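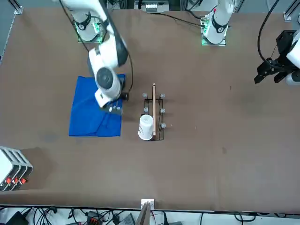
Honamo Shared Kitchen, Lenthorpe
Minutes of the March housekeeping meeting

The meeting opened at 6:30 p.m. in the side room. Minutes of the previous meeting were accepted with one change: the spare key is held at the Flusum office, not at the front desk.

1. Table and cloths
The brown table is to be wiped down at the end of every session. Blue cloths are for tabletops only and should be laid flat when not in use. Several have gone missing in the wash. Agreed to buy a pack of 50 and to mark the hems.

2. Cups and racks
Members asked again where cups should go after washing. Agreed that white cups are stored upside down, next to a rack if there is no room on it. The small black wire racks stay on the table and are not to be taken into the pantry. A request for a larger rack was left until the next meeting.

3. Wooden sticks
Sticks are turning up in the cutlery drawer. They will have their own jar by the sink. Anyone finding a split one should throw it out.

4. Spending
The balance stands at $1,384. The Baptista invoice for drain work has been paid. Approved: the cloths, plus 2 drying mats. The quote for new shelf brackets was thought high and another will be asked for.

5. Labels
Nearly 13 shelf labels have peeled off, mostly on the lower shelves by the dishwasher. New ones to be printed before the next meeting. Larger type was requested.

6. Other business
The back door sticks in damp weather. Flusum to be told. The late session asked for the hall light to be left on until 9:15 p.m., and this was agreed.

The meeting closed at 7:20 p.m.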